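**Shared supply storage at the Flolten building: proposed change to open containers**

**ybae_facilities** (Yu-na Bae, Office Services)
11 December 2025

Colleagues are asked to comment on the following proposal before it goes to the building managers. Lidded plastic bins in the shared supply rooms would be replaced with open baskets, one per shelf section. The Ornard floor would change over first, in February, with 16 baskets. The remaining floors would follow if the arrangement is satisfactory.

The present bins are frequently stacked, and staff report that they cannot see what is in the lower ones. Duplicate orders of envelopes and tape have resulted.

**j.berisha**

Accounts supports the aim but does not support the proposal as written. Open containers collect dust, and paper stock kept near the loading door will suffer for it. I would ask that forms and envelopes remain in lidded bins.

**records_desk_2**

Agreed with j.berisha as regards paper. For cables, batteries and kitchen linens, open storage is preferable. Our room has 18 bins and most of the lids are already missing.

**ybae_facilities**

The point on paper stock is accepted. The proposal will be amended to read "non-paper supplies only."

On labels, Flerach can provide hanging tags that tie to a handle or rim. Adhesive labels do not hold well on a woven surface and should not be used.

**cha_floor_lead**

Has wire been considered? The Cha reading room has used wire baskets for two years without complaint. Woven ones snag on sleeves and shed small pieces onto the shelf, which someone must then sweep.

**ybae_facilities**

Wire was considered. Small items fall through the gaps, and liners would be an added expense. For reference, the general type proposed:

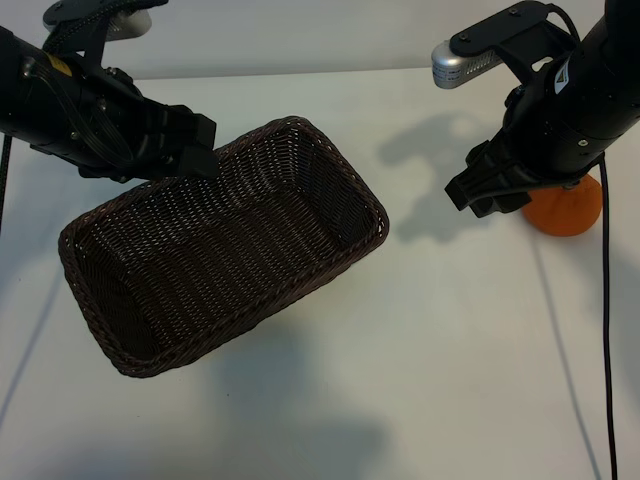
*Woven wicker, dark brown.*

**j.berisha**

Thank you. My remaining concern is weight. A basket of batteries on a high shelf is a hazard whatever it is made of. I request a written limit of up to 15 pounds, with heavier items kept on the bottom shelf.

**cha_floor_lead**

I support the limit. I continue to prefer wire and ask that the objection be recorded. Our room would like to keep what it has.

**ybae_facilities**

Both are noted. The Cha reading room may be exempted — I will confirm with the managers. The weight limit will be added as section 2 of the amended text.

**records_desk_2**

Please also state who is to order the tags. Last time each department assumed another had done so.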